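The Year I Learned to Drink Tea Properly

I came to tea the way a lot of Americans do, which is to say through a box of dusty bags in an office kitchen and a microwave that smelled like somebody's chili. For most of my adult life I thought tea was what you drank when you were sick, or when the coffee had run out and it was too late in the day to make more. It was brown, it was a little bitter, and if you forgot about it on your desk it turned into something you could strip paint with.

Then last December I got snowed in for 4 days in a little mountain town called Ornora, at a guesthouse where the coffee machine had given up before I even got there. The owner put a fat, chipped pot in front of me at breakfast, gave me a look that said don't you touch that yet, and went off to deal with the eggs. When she came back she poured. I drank it. I asked for more, and then I asked what it was, and she told me it was just the regular house black, the one everybody buys at the grocery store down the hill.

I bought six boxes and took them home in my carry-on. And you can probably guess what happened. I made it at home exactly the way I'd always made tea, and it tasted exactly the way tea had always tasted to me.

So the tea was fine. I was the problem! That was a bit of a blow, but it was also sort of exciting, like finding out that the noise in your car is only a loose cap.

The part where I got obsessed

I should say that I'm a person who goes overboard. I've done it with sourdough, I've done it with houseplants, and there was a bad winter with a ukulele. Tea seemed safe by comparison. It's cheap, it's quiet, and it doesn't need watering when you go away.

I started with the water. Mine comes out of the tap tasting faintly like a swimming pool, and I'd stopped noticing years ago. A plain pitcher filter fixed most of it. Then I stopped using the microwave, which I know some of you have been yelling at me about since the first paragraph. A mug of microwaved water is hot on top and lukewarm lower down, and black tea wants water that's properly boiling all the way through. I got a basic electric kettle, nothing fancy, with one switch and a little blue light.

After that came timing. I had been leaving the bag in until I remembered it, which could mean two minutes or the length of a budget meeting. Now I set the timer on my phone for 4 minutes and I stay put. I've found I like those 4 minutes quite a lot. I wipe down the counter, I look at the bird feeder, I read the back of the cereal box. It's the one part of my morning when I'm not allowed to be doing anything else, because if I wander off I ruin it.

And then loose leaf, of course. I held out for a month and then a coworker's going-away gift basket had a tin of it that she didn't want (she's a soda person), and that was that. Loose leaf looked like such a hassle from the outside. All you need is a basket strainer that drops into the mug, a big roomy one, because the leaves swell up and want space. Skip the little metal balls on chains. Mine popped open every single time and I was picking leaves out of my teeth until lunch.

Down to Bevamby

By spring I'd worn out the tea shelf at my supermarket, and a woman in line behind me there told me about Bevamby, a shop across the river that carries 348 kinds of tea. I know the number because they've painted it on the window, and they repaint it whenever something comes in or sells out.

I went on a rainy afternoon and stayed until they started turning off the lights. It's a narrow place with tins up to the ceiling and a ladder on a rail, and it smells like hay and orange peel and a campfire a long way off. You sit down at the counter, they ask what you usually drink, and you're supposed to answer without being embarrassed. I said grocery store black tea from Ornora, and the man behind the counter lit up. He said it was a perfectly good tea and he drank it himself on camping trips.

He poured me 10 different things that day, in small amounts, and I hated two of them. One was a smoky one that tasted like licking a fireplace. The other was a very expensive green that everybody else at the counter was sighing over, and to me it was spinach water. He didn't mind a bit. He told me to come back and try it again in a year, and I might, but I wouldn't bet on it.

What I fell for was oolong. I'd never had a decent one and didn't know what it was supposed to do. It sits somewhere between green and black, and a good one keeps changing on you. The first cup was all flowers, the second was more like toast and butter, and by the fourth it had gone soft and a bit sweet, all from the same spoonful of leaves. You just keep adding water! For somebody as cheap as I am, this was huge news. I went home with 100 grams of it, feeling like I'd robbed the place.

About the cups

I had a whole theory about cups before I started. The theory was that they didn't matter. A mug was a mug, and mine said WORLD'S OKAYEST BOWLER on it.

Well, I've changed my mind halfway. A thin cup really does feel different on your lip than a thick one, and tea cools down in it to drinking temperature before you lose patience. A small cup makes you pour more often, so you pay more attention. And I've come around to white, which I used to think was boring and hospital-ish. With a white cup you can see the color of what you've made, and after a few weeks you start to judge the strength by looking.

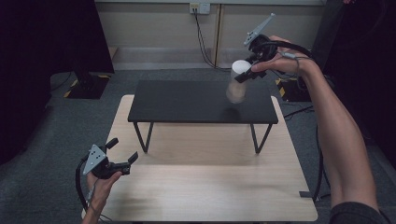

What I'd tell you to buy (and not buy)

Friends ask me this now, usually in December, when they need a gift for somebody and remember I've gone strange. My list is short and I'm stubborn about it.

Get a kettle. If you drink mostly black tea, any kettle will do. If you're heading toward greens and oolongs, it's worth paying more for one that lets you pick a temperature, because boiling water makes most green tea taste mean. I have a Tello now, which I bought secondhand from a neighbor, and it holds the water hot for half an hour while I dither. The lid is stiff. I've learned to live with the lid.

Get the big basket strainer I told you about.

Get a small amount of three or four teas instead of a lot of one. Tea goes stale, slowly, and the giant bargain bag is only a bargain if you finish it before it starts tasting like the cupboard. I keep mine in tins, away from the stove and well away from the spice shelf. I lost a lovely jasmine to a jar of cumin and I still think about it.

Don't get a gift set with a bamboo whisk unless the person has asked for one. Don't get flavored teas called things like Birthday Cake (I've tried it, there were sprinkles, they melted). And please don't buy the glass pot with the blooming flower in it. It's gorgeous for one minute and then you have to drink it.

A pot is optional. I went without for months and was perfectly happy. When I finally broke down I got a brown one from Mosevico, a small pottery I'd passed a hundred times on my way to the dentist. It holds enough for two mugs and it doesn't drip, and I'd put up with a much uglier pot for a spout that doesn't drip. Pour some hot water in first, swirl it, tip it out, and then make your tea. My grandmother used to do that, and I'd always figured she was rinsing out dust.

Company

The thing I didn't see coming was how many people would end up in my kitchen. If you offer somebody coffee at four in the afternoon they start doing math about their bedtime. If you say you're putting the kettle on, they take their coat off. My brother-in-law, who has never in his life sat still, now comes by after work and has two cups of the toasty oolong and tells me about his gutters. My neighbor with the stiff-lidded kettles (she has several, it's a whole story) brings shortbread.

I've been back to Ornora since, in good weather this time. The coffee machine has been fixed, and I ordered tea anyway. The same chipped pot came out, and the same look came with it, and I kept my hands in my lap until she told me it was ready. Then I asked how long she leaves it. She said she'd never timed it. She does the eggs, and when the eggs are done, so is the tea.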